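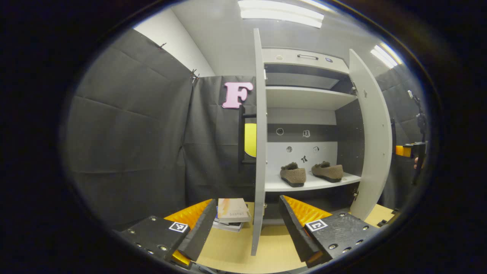 Cabinet with left and right doors open.

Section 4. Adjusting the doors on the Vatden cabinet

Last updated: July 2025

Do this section after the cabinet has been assembled and is standing where you want to keep it. Doors that line up on a workbench can go out of line once the cabinet is moved.

You need a medium cross-head screwdriver, a small level and a strip of thin card.

CAUTION: Do not use a power driver on the hinge screws. The threads strip easily.

4.1 Level the cabinet

1. Close both doors and empty the shelves.
2. Lay the level on top, first side to side, then front to back.
3. Slip card under the low corner until the bubble is centered.
4. Trim the card flush with the base.

4.2 Set the height

1. Open the door that needs adjusting and support it with one hand.
2. Loosen the two mounting screws on each hinge by half a turn. Do not remove them.
3. Slide the door up or down until its top edge matches the other door.
4. Tighten the upper hinge first, then the lower one.

Note: If you run out of travel, the hinge plate is probably in the wrong pair of holes. Go back to Section 3.

4.3 Set the center gap

1. Close both doors and look at the gap from top to bottom.
2. If it is wider at the top, turn the side screw on the upper hinge a quarter turn clockwise. If it is wider at the bottom, do the same on the lower hinge.
3. Close the doors and check again. Repeat in quarter turns.

CAUTION: Keep fingers clear of the hinge side when closing a door.

4.4 After the first month

Check every hinge screw again. Replacement hinges are sold in pairs under Proditz part number 2740. The older part, 3096, has a different hole spacing and does not fit this cabinet.

Comments

Sverre Ekström: Step 3 in 4.3 took me five tries, but the gap is even now. Card from a cereal box worked for leveling.

Jonatan Sæther: Does 2740 fit the Imis wall unit too? Mine has the same screws but the plate looks shorter.

Sverre Ekström: No idea about the Imis. Measure between the holes before you order.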